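Suturing bench check, two-arm setup – Gourlay room, June round

This is the sheet I fill in before we let the Kunon planner try a stitch by itself. People keep asking me if the machine can do the sewing yet, so I've left my comments in. Ticks mean I looked at it myself.

1. Arms and instruments

Left grasper, jaws close square: OK. Grooves clean, no fluff in the pins.
Right needle driver, hinge moves freely: OK. It was stiff last month and I had a grumble to Plestar about it.
Wrist covers: 2 checked, 2 passed.
Emergency stop within reach of my chair: OK, but the cord's a trip hazard. Tape it down, please!

2. Needle and start position

Needle held firmly in driver: OK.
Point clear of the tissue before handover: OK.
Grasper closed and hovering, not pressing: OK.

I like both tools lined up on the same end of the cut before anything moves. If the needle's aimed at the middle I send it back and start again.
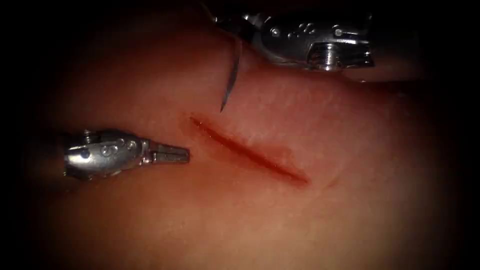 3. Lighting and view

Centre of the work bright enough to see both lips of the cut: OK.
Corners: dark, as usual. Fine for one short cut, but I wouldn't sign it off for anything longer.
Glare on wet spots: watch this one. The planner gets muddled by shiny bits and so do I by mid-afternoon.

4. Can it do the job alone?

Picking up the needle: yes, mostly.
First bite: yes, with my hand on the stop.
Tying off: no. I still do that bit from the console, and the Lornard software didn't change my mind.

Log stands at 389 practice stitches, 19 of them redone by hand. Good going for a machine, I reckon – I still wouldn't ask it to hem my trousers.

Outstanding: cord, spare driver, new bulb.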